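Chapter 9
Wear and Care of Work Surfaces

After reading this chapter you should be able to:
- distinguish abrasive wear from adhesive wear
- explain why a matte finish becomes glossy with use
- read an abrasion result and state its limits
- select a cleaning method suited to a given finish

9.1 Introduction

A work surface is the top face of a table, bench or counter. It carries loads, takes impacts from dropped objects and is wiped many times over its service life. Failure of the surface seldom means that the table collapses. In most cases the table remains sound while its finish has become scratched, stained or uneven in gloss, and the table is then replaced or recoated for that reason alone.

Chapter 8 dealt with the core of the panel: its stiffness, its sag under load and its response to moisture. The present chapter deals only with the outermost layer. This layer may be a coating applied as a liquid, a bonded sheet or the bare material of the panel itself. The terms "finish" and "surface layer" are used for all three unless the distinction matters.

Light-colored tops are common in workrooms. They reflect light back toward the task and show small dark parts clearly, but they also show dark stains.
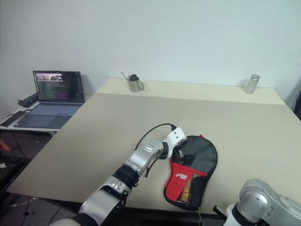
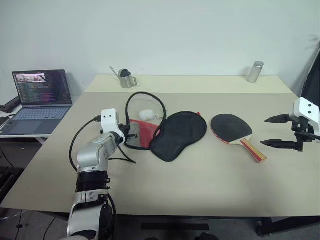
Light-colored tabletops placed in front of plain walls.

Degefa
Lecturer in Surface Materials, Flesley Technical College

9.2 Two Kinds of Wear

Abrasive wear occurs when a hard particle or a hard edge cuts into a softer surface. The particle is often grit carried in on the base of an object. Each pass removes or displaces a small amount of material. The depth of the cut depends on the load, the shape of the particle and the difference in hardness.

Adhesive wear occurs when two smooth surfaces are pressed together and slid. Small contact points bond and then tear. On finished tabletops this form is less common, although it can be seen where rubber feet are dragged over a soft coating.

A third effect, polishing, is usually treated as mild abrasive wear. A matte finish scatters light from fine peaks on its surface. Repeated rubbing lowers the peaks, and the rubbed area begins to look glossy. No cleaning method will restore the matte appearance.

9.3 Reading an Abrasion Result

In the Lollitz method, used throughout this book, a flat sample is turned under two weighted wheels. The operator stops the machine every 500 turns and inspects the sample. The result is the number of turns at which the layer beneath the finish first shows. Two samples cut from one Clamora panel gave results of 1064 and 1137 turns. The difference between them is 73 turns. A difference of this size between samples from one panel should be kept in mind before two products are ranked on a single test each. Because wear-through can fall between scheduled stops, the operator also watches the sample while it turns.

The result describes wear under one load and one type of wheel. It doesn't predict resistance to stains, heat or impact, which are covered in Sections 9.5 to 9.7.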